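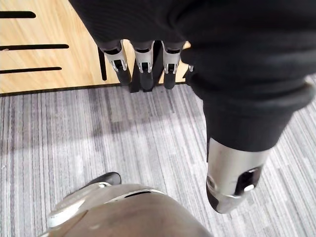
Getting to 2,000

Mar 24, 2024

The count stands at 1,754 demonstrations as of tonight. The target is 2,000, and I set that number back in October without much thought, mostly from what other people had needed for similar tasks. I now think it will be enough for the easy half of the task list and short for the rest.

The project is called Garlow. It is a hand policy trained on examples, and my part of it is collecting the examples. I drive the hand by teleoperation, do the task, mark the episode good or bad, reset, and do it again. The picture at the top is from the wrist camera. The fingers have metal segments and dark tips, and the black fabric covers the hand above them. The model gets that view along with the joint positions.

A good day is 40 episodes. I can do more, but the later ones get sloppy. I start cutting corners on the approach, and the model learns the corners too. I trained one version on a long Saturday's worth and it hovered before every grasp, exactly the way I do when I'm tired. Those episodes are out of the set now.

What has changed since the last post:

I stopped throwing away every failed grasp. If I miss and then recover cleanly, the episode stays in. The version trained with recoveries tries again after a miss, where the old one closed on air and carried on as if it had the object.

I write the label right after the episode. I used to do them in a batch at night and got too many wrong.

I moved the logging from Idier to Noler. Idier dropped wrist frames when the disk was busy and gave no warning. Noler is slower to start up and has an ugly viewer, but the timestamps line up. The old episodes had to be converted, and that took two evenings.

I also vary the start pose more. Wannasri, the earlier project, had nearly the same start in every episode, and it fell apart as soon as the arm was parked somewhere else.

Next week is more of the same, mainly pinch grasps with the hand low to the floor. The set is thin there. I'll retrain once those are in and post the success rates, good or bad.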